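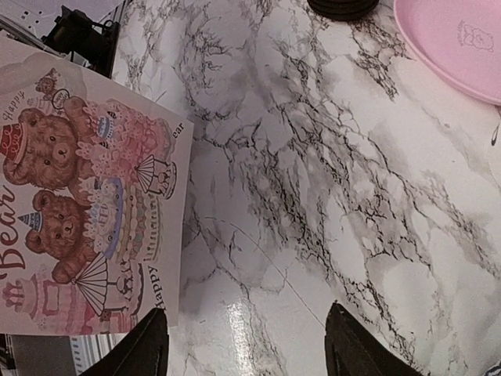 **Faux marble**, also called marbling or marbleizing, is the imitation of marble by paint, plaster, printed film or moulded material. It is used on furniture, columns, wall panels, countertops and paper goods, and ranges from hand-painted work to factory-made sheet.

## Painted finishes

The oldest methods rely on coloured glazes laid over a pale ground. Veins are drawn with a feather or a fine brush while the glaze is still workable, then softened with a dry brush. Dark veins on white are the most commonly taught pattern. Painters usually let the veins run on a shared diagonal and vary their width, as parallel lines of equal weight look artificial. Several coats of varnish follow, each sanded before the next.

## Scagliola

Scagliola is made from gypsum plaster, animal glue and pigment. Coloured lumps of the mixture are pressed together, sliced and applied to a core, then ground and polished with oil or wax. The colour goes through the full depth of the layer, so a worn surface can be repolished. Columns in the old customs hall at Lusano were made this way and have been restored 2 times, the second restoration taking 11 months.

## Printed and cast surfaces

Modern imitations are mostly printed. A photographic pattern is bonded to board under a clear wear layer, in a gloss or matte finish. The Zollach works produced sheets with a pattern repeat of 360 millimetres; on long counters the repeat could be noticed, and later rollers were made larger. Cast products combine resin with ground stone and are heavier.

## Care

Varnished and printed surfaces are cleaned with a damp cloth and mild detergent. Abrasive powders dull a gloss finish. Scagliola should be kept away from standing water, which softens the plaster.

## See also

- Terrazzo
- Paper marbling
- Trompe l'oeil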